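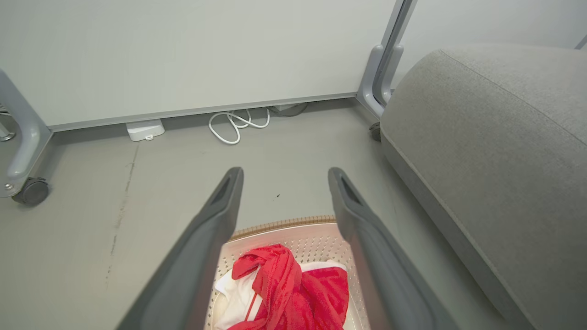 How do you tell a slipping finger pad from a bad force setting when the gripper keeps dropping cloth?
Run the same pick with a dry folded towel. If it drops that too, look at the pads and the finger zero. If the towel holds and only thin slick stuff falls, it's the force setting or the pick depth.

Ticket 569 — laundry pick cell, gripper
Opened by: Kumiko Ishida
Site: Jindumby
Priority: started at low, now medium
Status: see bottom

Symptom
Arm goes to basket, closes, lifts, cloth slides out on the way up. Not every time. Thick cotton ok. Anything with a sheen or a thin strap is bad. Controller says "grasp ok" and carries on to the drop point with nothing in the fingers, so the log looks clean and the basket is still full.

Setup, for whoever picks this up after me
Nokix two-finger gripper, wrist camera, Stokico controller. Basket on the floor, picks from straight above. Force was at 30 percent on the panel. No idea who set that, no note in the book.

Log

Restarted controller. No change. Didn't expect one.

Wiped both pads with alcohol, let them dry. Bit better for a few picks then same again. Left pad has a polished patch near the tip, right one looks fine. Put in for a new pair from Noguchi.

Checked finger zero. Jog to closed, paper strip between the tips. Strip pulls straight out at the tip end, grips hard further back. So tips aren't meeting. Would explain the straps — they sit right at the tip and there's nothing holding them.

Took both fingers off. Grit under the left mounting face, cleaned it. One screw on that side was barely finger tight. Cleaned threads, small drop of blue threadlock, back on. Ran zero routine twice, second time just to see if it moved. It didn't. Paper strip now holds all the way along.

Towel test: good. Thin stuff: better, still drops when the strap is the only thing caught.

Tried force at 45. Holds, but leaves a crease in the slick fabric and the gripper motor gets warm. Don't like it. Back to 30.

Pick depth next. Camera was giving the top of the pile as the target and the fingers closed right there, so they only ever got a pinch off the surface. Added 2 cm to the plunge in the recipe. Watch the basket floor when you do this, on a nearly empty basket it will hit. Set the hard stop so it can't go lower than 3 cm above the floor the basket stands on. Tested that with an empty basket at slow speed, hand on the e-stop. Stopped clear of the bottom.

Ran the slick stuff again. Held. Moved the pile around, ran more. Held. One drop near the rim where a finger rode up on the edge band, different problem, seperate ticket.

False "grasp ok"
Controller was checking finger gap only, and the limit was so loose that fully closed on nothing still counted as a grasp. Measured closed gap after the new zero, set the limit just above it. Then did empty closes in air — reports "no object" every time now. Thin strap alone also reads as no object. Can live with that, it just retries.

Saved recipe as pick_soft_v3. Old one still on the controller, please don't run it, the zero is different now and depths wont match.

Sat 21 December
Noguchi pads arrived. Fitted both, not only the left. Re-ran zero, paper strip ok, towel ok, slick ok. Old pads in the drawer under the bench, marked. Left one is scrap, right one could do as a spare if we're stuck.

Still open
— rim rub, see other ticket
— want a mark on the floor for the basket, it creeps and then the search move takes ages
— tool cable tie at the wrist is tight when joint 6 is turned all the way round, redo it with more slack
— recheck mounting screws in February. If the left one has backed off again I want the mounting plate replaced, not more threadlock
— has anyone got the Nokix torque sheet? I went by feel

If it starts dropping again: paper strip first, takes a minute. Then pads. Leave the force number alone till both are checked.

Status: running, watching it. Leave ticket open till the cable is done. KI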